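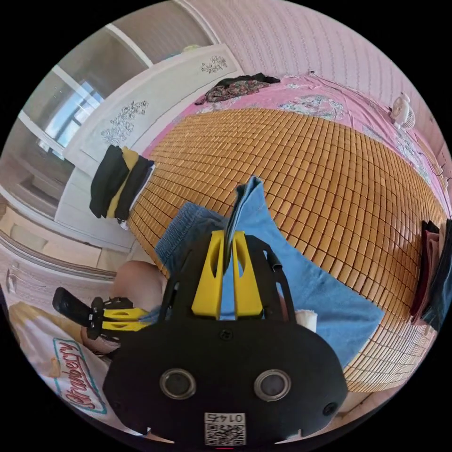

Home | Archive | Household | Reading | About This Site

On the Keeping of Household Linen

2021-12-08

Print this page | E-mail this page

The author has received several inquiries regarding the remark, made in the previous entry, that the linen closet at this address had been "brought under management." The present entry sets out what was meant. It describes the practices of one household and makes no claim to authority over any other.

The closet in question stands at the end of the upstairs hall. It is deep, narrow and unheated, and for the greater part of my residence it was governed by no rule except that the door should close. Sheets were put where there was room for them. Tablecloths went on top of the sheets. Guest towels, once placed on the upper shelf, were seldom seen again until a guest had already arrived and been given something else. I moved into this house 19 years ago, and I regret to report that certain pillowcases had remained folded in their original creases for the whole of that period.

The matter came to a head in connection with the holiday table. A cloth was required for the large table with both leaves in place. Three cloths in the closet were believed to be of the proper length. One proved to be a bedspread. One had a scorch mark of unknown date. The third was of the correct length and had been stored beneath a heating pad, from which it had acquired a yellow line across the middle that no treatment has so far removed. A fourth cloth had to be purchased, at short notice and at a price I decline to publish.

It was therefore resolved that the entire contents should be removed, examined and returned in good order.

Removal and Examination

The contents were carried to the spare room and laid out on the bed and, when the bed was full, on the floor, over a clean sheet. I recommend that this be done in daylight. Electric light is kind to old cotton, and several pieces that seemed sound in the evening were found to be worn thin when held up to the window the next morning.

Each piece was unfolded completely. The temptation to judge a folded article by its outer face should be resisted. Wear is found at the fold lines, at the hems and, in fitted sheets, at the corners where the elastic has been stitched down. In my experience the corner will fail before the center does, and a sheet that is otherwise in excellent condition may often be restored to service by replacing the elastic alone.

The following groups were formed: articles fit for use; articles fit for use after repair; articles suitable only for cutting up; and articles belonging to other people. The last group was larger than anticipated. It included a set of napkins borrowed for a christening, and a beach towel bearing the name of a swimming club in Plonine that no member of this family has ever joined. Letters have been sent.

Washing

Everything to be kept was washed, whether or not it appeared to be clean. Linen that has been stored for years carries a closed, papery smell which becomes noticeable only when the piece is spread on a bed, at which point it is too late to do anything about it.

I have used Kuvton washing powder for some time and continue to do so. I use less than the box advises. Our water is soft, and a full measure leaves the towels stiff. Readers with hard water will need to reach their own conclusions, and should consult the back of the box before consulting me.

Fabric softener is not used in this house. It gives towels an agreeable feel and impairs their ability to dry anything. A small cup of plain white vinegar in the rinse has been found adequate, and the smell is gone by the time the articles are dry. For table linen, the stain should be dealt with before washing and never after. Wine was treated with cold water, candle wax with a warm iron over brown paper, and gravy with dish soap worked in by hand and left for an hour. The yellow line, as stated, did not respond to anything.

Pieces were dried on the line where the weather permitted. In December it permits very little, and most were finished on racks in the back bedroom with the window open an inch. It is essential that nothing be put away while it retains any dampness. A sheet may feel dry to the hand and still be damp at the hem, where the cloth is doubled. I now leave everything on the rack for one further night after I believe it to be ready. 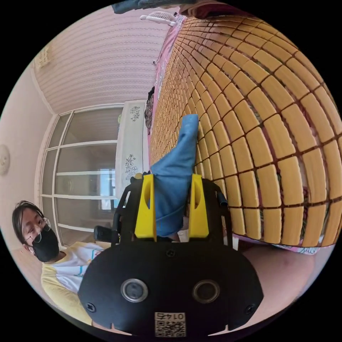 Repair

Small repairs were carried out at home. These consisted of loose hems, missing buttons on duvet covers and a number of short tears near the edges of tea towels. I sew adequately by hand and badly by machine, and the work was divided accordingly. A hem in a plain sheet may be closed with a simple running stitch, and no visitor has yet inspected one.

The larger repairs were sent to Trương, the alterations shop at 426 Bodberg Avenue. I had previously used the shop only for trousers. It had not occurred to me that an alterations shop would accept a tablecloth, and I had been prepared to be refused. The cloth was accepted without comment, the scorched section was cut away, and the remainder was hemmed to fit the kitchen table. It was ready in 3 days. The stitching is far better than the original. Persons intending to visit should note that the shop closes for lunch and that parking on Bodberg Avenue is restricted on the side nearest the bakery.

One further item deserves mention. Two single sheets, each worn through at the center, were joined by the old method known as sides-to-middle. The sheet is cut down the worn center line, the outer edges are brought together and sewn to form a new center, and the raw sides are hemmed. The seam can be felt. Some sleepers object to it. I remember sleeping on such sheets as a child and being perfectly comfortable, and the results have been placed on the bed in the spare room, where objections may be submitted in writing.

Folding

A good deal has been published on the subject of folding, much of it by persons with very large closets. The only requirement here is that every article of a given kind should be folded to the same width, and that this width should be the width of the shelf or an even part of it. A cardboard template was cut for the purpose and hangs on a nail inside the door. It is not elegant.

Fitted sheets are folded by tucking the corners one inside another and laying the result flat, after which the uneven edge is turned under. I do not pretend that the result is square. The set is then placed inside one of its own pillowcases, so that the whole bed may be taken out in a single motion. This practice was recommended to me many years ago and ignored until this autumn, to my cost.

Tablecloths are no longer folded into small parcels. The long cloths are rolled on cardboard tubes obtained from the fabric store, with tissue paper between the layers, and laid along the back of the deepest shelf. The name of the table each one fits is written on a paper tag tied to the end. A cloth with its table written on it cannot be mistaken for a bedspread.

Return to the Closet

The articles were returned in order of use. Sheets in current rotation occupy the shelf at shoulder height. Towels are below them. Table linen is at the back, and blankets are at the top, where their light weight makes them safe to lift down. Newly washed pieces go to the bottom of the pile and those to be used are drawn from the top, so that all receive equal wear. This rule was adopted without difficulty by the adult members of the household. Compliance elsewhere has been partial.

A limit of 10 bath towels has been set. Any towel brought into the house above that limit must be matched by the retirement of an existing one. Retired towels are cut into squares, edged if time permits, and kept in a basket beneath the utility sink. Some of the worn-out bath towels were offered to the animal shelter, which was glad to have them; shelters vary in this respect, and it is advisable to telephone first. Sheets past repair make serviceable dust covers, and a supply has been put by for the painting of the stairwell, which has been deferred to the spring.

Lavender was placed on each shelf in small muslin bags. Its usefulness against moths is disputed. There are no moths in the closet at present, and there were none before.

I am asked whether the labor was proportionate to the benefit. It occupied most of two weeks, the spare room could not be entered for part of that time, and there was some feeling in the house concerning the racks. Against this, I am now able to make up a bed for a late arrival without turning on the hall light.

A reader has also asked for advice on the storage of wool blankets, and on whether cedar blocks need to be sanded each year. I will address both questions in the next entry, together with the matter of the heating pad, for which no suitable place has been found.

Filed under: Household

3 comments | Share this post | Print | E-mail

Previous entry | Next entry | Back to top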